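Beschaffungsplanung Zweiarmzelle – README

Projekt: Wollico
Ansprechpartnerin: Mirela Leite
Stand: Juni

Inhalt

Das Verzeichnis enthält die Kostenpositionen und Annahmen für eine zweite Zelle am Standort Brultau. Grundlage ist die bestehende Zelle mit der Aufgabe »Teller in Abtropfgestell einräumen«. Alle Beträge in Euro, netto.

Dateien

positionen.csv – 76 Zeilen, eine je Bestellposition
angebote/ – Angebote von Kivel und Honorato
annahmen.txt – Lieferzeiten, Kurse, Rabatte

Felder in positionen.csv

pos_id: laufende Nummer
gruppe: arm, greifer, einhausung, kabel, requisite
menge: Stückzahl je Zelle
preis: Einzelpreis ohne Fracht
status: offen, angefragt, freigegeben

Budgetrahmen

Einhausung und Tischplatte: 4000
Greifer und Ersatzfinger: 3000
Arme: eigener Antrag, hier nur als Platzhalter mit Menge 2

Hinweise

Kabel werden als Verschleißteile geführt und getrennt von den Armen bestellt. Requisiten (Teller, Gestell, Besteckkorb) laufen über den Handvorschuss und haben keine Angebotsnummer. Fracht und Inbetriebnahme sind nicht enthalten.

Offene Punkte

Das Angebot von Honorato nennt keine Lieferzeit für die Greifer. Die Maße der Ausschnitte in der Frontplatte sind vor der Bestellung mit Kivel abzustimmen. 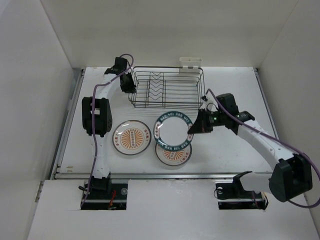

Bestehende Zelle: zwei Arme mit Greifern, Drahtgestell und drei Teller.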